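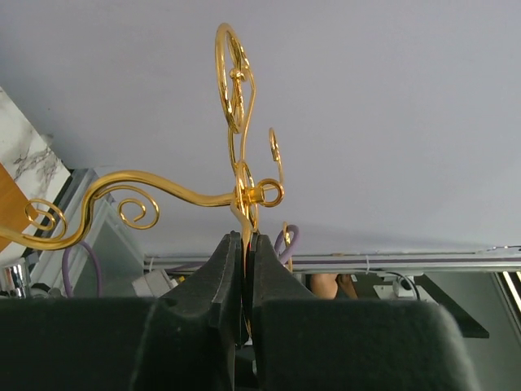 LOLLDALE – Homeware studio Juler opens its summer table collection, Ruria, at the Rivas hall this Saturday, and we can't wait to share it! The gold-colored wire pieces set the tone, with a tall oval loop at the top and tight spiral scrolls along a long curving arm. Glassware joins them – 17 designs in all, clear and colored, made to be mixed on one table.
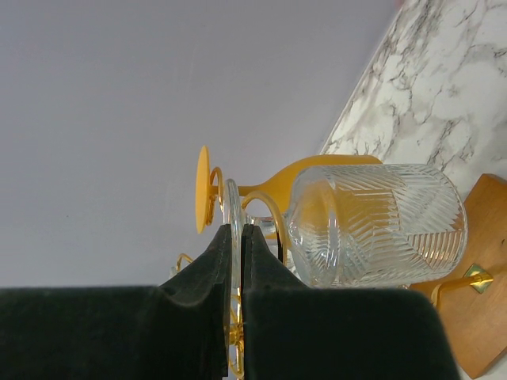 Herringbone-cut clear glass and a mustard-yellow stemmed glass.

Doors open at 2 p.m. and entry is free.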